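About Nustell

We sell coffee to offices, and we don't believe most of what gets said about office coffee.
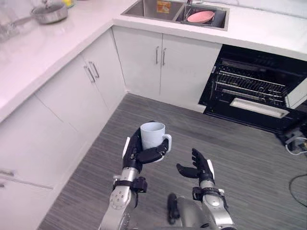

A white ceramic mug, handle to the right.

Asif Lashari and Parveen Orakzai started Nustell after too many years of paying for "barista quality" drinks that tasted like the carton they came in. We had doubts then and we have them now. Does better coffee make a team more productive? We've read the claims, mostly written by people selling machines, and we wouldn't repeat them to a customer.

We stock 14 coffees. Two are decaf. The Drellomby blend is the one most offices reorder, and Parveen still thinks it's too dark.

Every new account gets a 60-day trial with no contract. If your staff keep walking to the cafe down the street, cancel - we'd want to know why, but you don't have to tell us.

We don't print tasting notes on the bags. "Hints of apricot" never helped anyone at a 9 a.m. meeting. You get the country, the roast month and the price per pound.

Orders in by noon on Friday go out the following week. Questions go to Asif, who will probably try to talk you into a smaller order.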